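Two weeks with the Celero bench kit

March 4, 2025

The Celero arrived in Lerkham on a pallet, and getting it up the stairs took longer than bolting it down. It's a pair of arms with grippers, a controller and a year of support from Obura, who sell it to small workshops and colleges. I have it on loan until May.

Setting up was easy enough. The printed guide is short and mostly right, though it has two of the connectors labelled the wrong way round. I rang support and got Nyokabi Nzioka, who knew about the mistake and sent me a corrected page the same afternoon.

The software is less finished. You can move the arms by hand and save positions, or write scripts on a laptop. I gave up on the saved positions after the first evening, as there's no way to rename them. Scripts are fine if you've done a bit of programming before.

Obura's own demos use plain blocks. I wanted things from round the house, with soft sides and awkward outlines, so my table tennis bat case has had a lot of use. It's fabric, it has a zip and a mesh pocket, and the handle end is much narrower than the head. 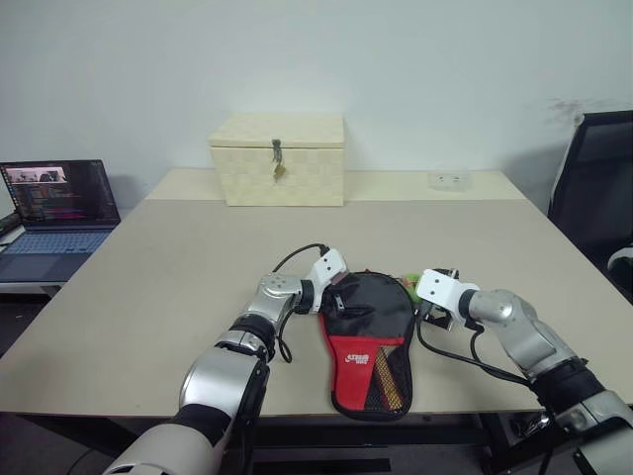
Cables and price

My main complaint is the cabling. The gripper cables run outside the arms and hang in loops, and I'd want clips for them in the box. A set of clips is 80 pounds extra.

The kit can be hired for 2,000 pounds a term from the Zirnosside depot, delivery included. For a college that seems fair to me. For one person at home it's a lot, and I'll be sending mine back.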